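# Two-Arm Benches: Budget and Planning FAQ

**What does a base order include?**

Two arms, two grippers, a wrist camera, cabling and the Drurow controller. The table is not included. Neither are the trays, racks, bins and tableware used for table-clearing work, which are bought locally.

**Can we start with one arm and add the second later?**

Yes, but order the two-arm controller from the start. Swapping controllers later means repeating the full calibration, and Drutholm charges for the visit.

**What table do we need?**

Any rigid table that can hold 100 lb without flexing. Check it with the arms mounted, at full reach. Folding tables are not accepted.

**How much should we set aside for consumables and props?**

Plan on $2,000 for the first year. Most of that goes to gripper fingers and cables. Dishes are a small line, but buy duplicates of every item in the task list. A cup that is discontinued halfway through a project costs more in rework than a spare set does.

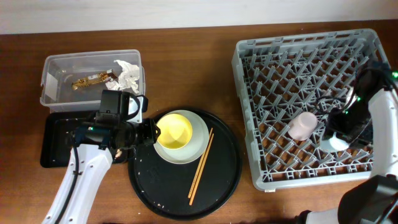
Waste items belong in the same budget line. Wrappers and tissues lose their shape with handling, so keep a supply and replace them on a schedule. Crumbs need a vacuum at each bench – a shared one tends to be in another room.

**Which spares should be on the shelf?**

- 2 sets of gripper fingers per arm
- 1 wrist camera cable per arm
- 1 power supply per bench

**What is the lead time?**

Nine weeks from purchase order for arms. Erkoveo grippers ship separately and may arrive first. Do not open them until the arms are on site, as the warranty period starts when the seal is broken.

**Do we need a separate electrical circuit?**

One per bench. Put the vacuum on a different one.

**Is training a separate charge?**

Operator training is included for the first bench at the Thomas site. Additional benches are quoted individually. Requests for the next budget year must be in by the end of October, with the table dimensions and a floor plan attached.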